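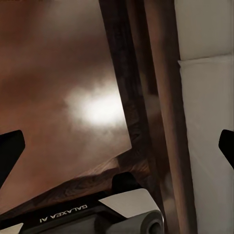

To: Members' list
From: Finbarr Mulligan, Secretary
Date: 2022-07-14
Subject: Re: Allotment water charges

Dear members,

I refer to the message below, received from the plot holders at the Jerik site.

> The notice at the gate says the water charge will rise to 30 euro a plot.
> Several of us have put in water butts and hardly use the taps.
> Could the charge be set by use, and when does it begin?

The new charge applies from September to all 267 plots. A charge based on use would require a meter at each tap, and the association does not have the funds for this at present. The matter may be raised again at the next general meeting, provided that a written motion is signed by at least seven members.

Plot holders with water butts are reminded that these must be covered and must stand on level ground. Butts holding more than 200 litres need written consent – a form is available from the site office at Fliletus.

Hoses may not be left running unattended at either site. The tap beside the Ó Néill path remains closed until the leaking joint has been replaced.

Yours faithfully,
Finbarr Mulligan

Comments (3)

plot_end: Does the 30 euro cover half plots as well?

Maeve: The form asks for the height of the butt but not the width. Is that right?

T. R.: The Ó Néill tap was dripping again this morning.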